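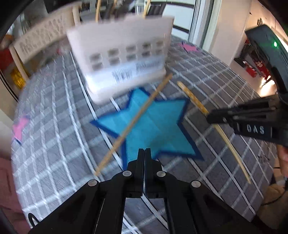 Dos pinzas manuales sobre la alfombra de trabajo, con la cesta blanca al fondo.

Rendaden ha establecido una nueva pauta de mantenimiento para sus pinzas manuales. Los tornillos de pivote se revisarán cada 137 horas de uso y las placas articuladas, cada 17 días —también en los equipos de reserva—. Normunds Strazds, responsable técnico, indicó que el cierre de las mordazas se comprobará al inicio de cada turno. La pauta entra en vigor el 2 de octubre de 2026.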